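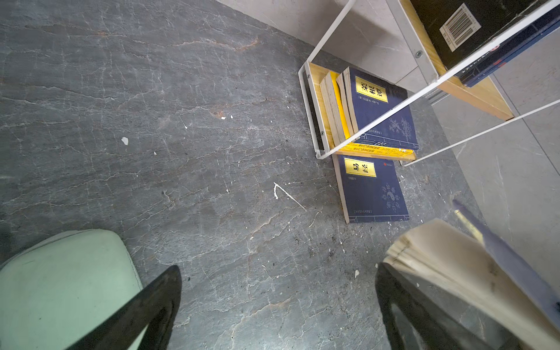 Corside Reading Group list
Subject: Re: Box 14 and what we do with the duplicates
From: Habibur Ekanayake

Chathurika,

Thanks for going through the list. I agree with most of it. My answers are under your points.

> The Skungate donation has a lot of overlap with what we already
> hold. I would keep one copy of each title, the better one, and
> let the rest go to the December sale.

Fine with me for the novels. For local history I would keep 2 copies where we have them. The Verkcombe parish books go out more than anything else on that side, and when one is overdue we have nothing to offer the next person. The mill history was out from spring until last month.

> Several of the paperbacks smell musty. Do we take them or not?

I put the worst of them in a lidded bin with baking soda in an open dish and left them for two weeks. Most came out all right. The ones with spots on the page edges did not, and I would not shelve those next to anything we care about. They can go to paper recycling. Please don't put them in the sale, we had complaints last time.

> What is the catalog limit now? I thought we were close.

The free plan stops at 3,000 records. Christodoulou did the last export and said we have room for up to 100 more before we need to clear anything. Withdrawn titles still count until they are deleted, so the first job is to delete those. I can do that on Sunday if somebody sends me the withdrawal sheet. The one in the shared folder is the old one – it ends at the letter M.

> Can we agree on a loan period? The card says three weeks and the
> web page says four.

Four. I will fix the card wording the next time we print. Until then, if a borrower asks, tell them four and write the date in pencil on the slip.

One more thing, not on your list. The large print books are mixed in with the rest of the fiction again. I would like them back together, by author, with the yellow dot on the spine. There are 45 of them in the catalog and it is maybe an hour's work for two people. Mrs. Christodoulou has the dots.

Also the Skungate boxes had three books in them stamped as property of the Verkcombe school. I have set these aside and will ask the school if they want them back before we enter anything.

Habibur

--
To change your list settings, reply with SETTINGS in the subject line.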